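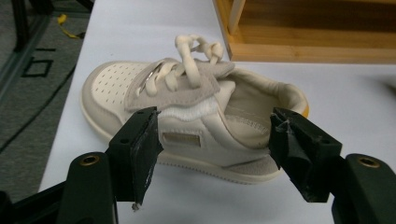 A child's shoe with a hook-and-loop strap.

Hook-and-loop fastening

Hook-and-loop is the scratchy stuff that does up shoes, coats and bags: one side has tiny hooks, the other soft loops. I grew up calling it "rip tape", and in Wevley plenty of people still do! Children's shoes are where I meet it most, usually on a strap over the instep. Fluff is its great enemy (I pick mine clean with an old comb). It's also noisy, so birdwatchers tend to grumble about it and stick with buttons or toggles.

See also: Buckle, Shoelace, Zip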